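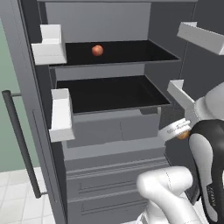 How to put up a friend whose coming out went badly

So your phone rings, it's late, and someone you care about has just told their parents and now can't (or won't) go home. I've been on both ends of that call. I was 20 when I made it, and my friend Fletcher Faulkner picked up, and I slept on his pull-out for most of a spring. Since then I've had a few people on mine. I've gotten better at it, mostly by getting things wrong first, and people at our Rangel Street group keep asking me to write it down. Okay, fine! Writing it down.

One thing before anything else. If your friend is hurt, or someone is threatening them, or they're talking about ending their life, call emergency services or your local crisis line and stay with them. Ask them straight out, "Are you thinking about killing yourself?" I used to be terrified of that question. Asking doesn't put the idea in anyone's head, and if the answer is yes, you need to hear it so you can get them real help that same night.

If they're an adult and safe for now, keep reading. If they're under 18, the rules about where they can stay are different and depend on where you live, so call a youth hotline or an LGBTQ+ center early on, even if it feels like overkill.

The first call

Find out where they are and whether they can talk. That's it. Don't ask what Mom said word for word. Then offer one clear thing: "I can pick you up at the gas station by the Plirnska turnoff in 20 minutes." When I was the one calling, I could not have answered "what do you need?" to save my life, but I could say yes to a ride.

Don't go into the parents' house to argue. I know. I did it once, gave a big speech in a driveway, felt great for an hour, and my friend was the one who paid for it for months.

The first night

Give them the wifi password, a towel and a phone charger, and show them how the front door locks. Then leave them alone for a bit, but tell them which room you're in. Some people want to talk until 3 a.m. and some want to watch a baking show with the sound low. Both are fine! If you're worried about their safety, though, don't leave them by themselves.

Please don't post about it. Please don't text the group chat. They told their parents, and that doesn't mean they told your cousin. Ask them who knows, who can know, and what name and pronouns to use in front of your roommate or your landlord.

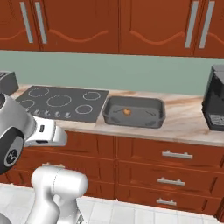 The next morning

Help them make a list of what's still at the house, with the boring stuff on top: ID, birth certificate, Social Security card, medicine, glasses, laptop, bank card. If it's safe to go back for things, go in the daytime and bring at least one other person. Hamish Whitelaw from our group drives for these (he has the van) and he likes to keep it to 60 minutes, tops. If there's any chance of violence, ask the police non-emergency line or a local advocate what your options are before anyone sets foot on the porch.

Then do the phone. Turn off location sharing, check whether they're on a family plan, and change the passwords on email and banking. I missed the family plan the first time and it caused us so much grief.

The talk about how long

I hate this part, but do it in the first week. Say what you can really offer. "You can stay 2 weeks and then we'll look at it again" is much kinder than "stay forever" followed by a lot of sighing at the dishes. Check your lease too, especially the bit about guests.

Money is awkward. Fletcher let me pay him $60 a month toward bills, and it helped me stand up a little straight. If your friend has nothing, let them have nothing for now.

About the parents

Some come around. Mine sort of did, it took nearly 60 phone calls and one very weird Thanksgiving. Let your friend decide if and when to pick up, and don't trash the parents, even if you're dying to. If they make up later, your friend will remember what you said.

And sleep, eat something, tell one person you trust that you're having a hard week (no names needed). Counselors talk to helpers too.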